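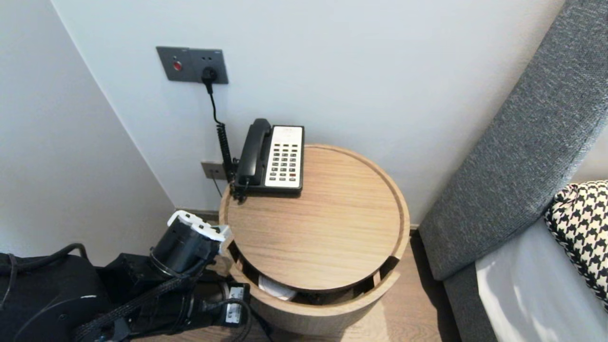
A corded desk phone on a round side table, next to an upholstered bed.

Tags: Small Business, Web, Announcements

Stamholm Opens Free Website Checkup Program to Independent Inns and Guesthouses

September 23, 2026 – Stamholm, the web design and search studio, has opened sign-ups for a website checkup program made for independent inns, guesthouses and small hotels. The first 100 properties to apply will get a full review of their site at no charge, and we can't wait to see who comes through the door!

The program grew out of a trial the studio ran in June with 30 properties in and near Pereck. Owners filled out a short form, handed over a link to their site, and got back a plain-English report with screenshots and a list of fixes in order of urgency. Many of the problems were small ones: a booking button that sat too far down the page on a phone, room photos so large that the page crawled, a contact form still sending messages to an old address.

"We had so much fun with the first group," said Bilal Nimri, who leads the program at Stamholm. "These are people who know every guest by name and then get stuck on a menu that won't open on a phone. You fix the menu, you send them the link, and they call you up thrilled. I could do that all day."

Each review covers page speed, mobile layout, search listings, the booking path from first click to confirmation, and the wording on the main pages. Reports run up to 2000 words, and every owner gets a follow-up call to go over the results. There is no need to switch hosts or buy anything from Stamholm afterward. Owners who already have a web person are welcome to bring them along on the call (please do, it saves a lot of back and forth).

Reviews will be carried out with Waviditz, the studio's own page-testing tool, which loads a site the way a visitor on a slow connection would. The version used in the new program can check up to 1000 pages per site and now flags broken links in room descriptions, something several owners in the Pereck trial asked for.

Properties with fewer than 30 rooms can apply. Sites in any language are fine, though reports are written in English for now. Applications are read in the order they arrive, and Stamholm expects to send the first reports within two weeks of sign-up.

A second round is planned with Tanasarn, the booking software company, and will look at how small properties handle calendars and last-minute changes online. Details on that round will be posted on the Stamholm news page.

To apply, use the checkup form on the Stamholm website. Press questions can be sent to Bilal Nimri through the contact page.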